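# 牛乳パック、逆さにしてから潰す?潰してから逆さ?

Sutasetti掲示板 › 台所と片づけ › 資源ごみ

## 1:mugicha_oke(2025年8月3日)

うちの地区、今月から飲料用の紙パックが専用回収になりました!張り切って台所の隅を片づけて、Gesbyの細長いカゴをパック専用にしたんですが、これがぴったりで毎日ながめてます(笑)

悩みは底にたまる牛乳です。夏場は二日でにおう。皆さん、洗う→逆さに立てる→潰す、の順番ですか?それとも先に潰しちゃう派?

## 2:shiroi_nabe

断然、逆さが先です!
水を少し入れてキャップをして振る、捨てる、もう一回。そのあとキャップを外して水切りに逆さ。一晩置くと肩のところに残ってた分まで落ちてきて、ちょっと感動しますよ。

水切りはVevineの背の高いやつを使ってます。コップ用らしいけど、1Lパックがちゃんと立ちます。

## 3:kado_no_4chome

反対意見で悪いけど、潰すのが先。

角が立ったままのパックは内側の折り目に水が残る。軽く揉んでシワを入れてから振ると、折り目が開いて中まで水が回る。見た目はぼこぼこになるけど、どうせ資源に出すものだし。

## 4:shiroi_nabe

>>3
ええー、揉んだら倒れません?前にくしゃっとしたのを逆さに立てたら、夜中に転がって床が水浸しになったことがあって……。

## 5:kado_no_4chome

>>4
揉むのは胴の面だけ。底の四角いところを触らなければ形は残る。全体をひねるから倒れる。

## 6:yuzu_to_hako

横から失礼します、パック大好き人間です!!
両方わかる。でも私は「開いてから洗う」派。はさみで縦に切って平らにして、スポンジで一拭き。これなら逆さも何もいらないし、乾くのがとにかく速い。

Eglītisの台所ばさみがこの作業に最高で、口金のあたりの厚い紙もさくさく切れます。5月に買ってから開いたパックが38枚、全部きれいに重ねてあります。積み上がっていくのが楽しくて、出すのが惜しいくらい!

## 7:mugicha_oke

>>6
38枚!すごい!でもキャップの付け根はどうしてます?プラの輪っかが紙にがっちり付いてて、いつもそこで止まっちゃうんです。

## 8:yuzu_to_hako

>>7
輪っかのまわりを四角く切り抜いて、そこだけ別にしてます。むしり取ろうとすると爪をやられるのでやめたほうが……(経験者)

## 9:kado_no_4chome

切り抜きは手間に見えるけど、うちの市の分別表でも口の部分は外せとある。そこは>>8に同意。
ただ毎回スポンジを牛乳で濡らすのは嫌だな。あとでスポンジがにおう。

## 10:yuzu_to_hako

>>9
うっ、それは否定できない(笑)パック用のスポンジは分けてます。

## 11:toridashi

読んでいたら楽しくなってきたので参加します。
うちは中に銀色の層があるパックも混ざるので、まず開いて中の色を見ないと仕分けできないんですよね。白いのと銀のは別の袋。だから逆さ派の皆さんにも、最後は開くのをおすすめしたいです!

それと、外側のデザインを見比べるのも好きです。海外の牛乳パックは色が濃くて、台所にあるだけでぱっと明るくなりませんか。青地に赤い帯のPascualなんて、シワシワでも逆さでもすぐわかる。白と青の境目がミルクのしぶきみたいになっていて、緑のキャップもかわいい!
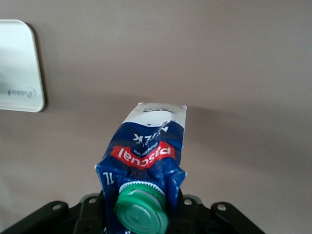
## 12:mugicha_oke

>>11
か、かわいい……!緑のキャップの縁、歯車みたいにギザギザなんですね。青にこの緑を合わせるの、いいなあ。

それで今朝さっそく2本試しました。片方は揉んでから逆さ、もう片方はそのまま逆さ。揉んだほう、倒れませんでした!>>5の言うとおり胴だけにしたら大丈夫。においの差は、すみません、私の鼻ではわからず。

## 13:shiroi_nabe

>>12
倒れなかったんだ、悔しい!今夜うちでもやってみます。
ちなみに揉んだあと、はさみで開くのは大変じゃなかったですか?

## 14:mugicha_oke

>>13
シワのところで刃が少し引っかかりました。先に手で面を伸ばしてから切るとすいすいです。輪っかは>>8の四角抜きで。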